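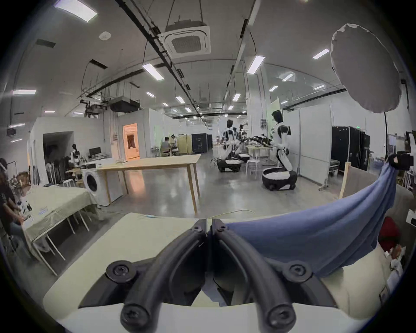 September, 4:19 pm - laundry room setup, cont.

Blue cloth again. Folds wide in the middle, want to know if thats the weave or the way it's held. Try holding closer to the corner.

Washer stays where it is, next to the long table. Segundo wants the table for folding, fine, but keep door side clear.

Pale green cloth on the other table - leave on till Nurhan is done w/ her cards.

To do: Safavi detergent, 2 bottles. Iron blue one before next try. Ask Gerkeveck abt the towels, order 111, still no anser.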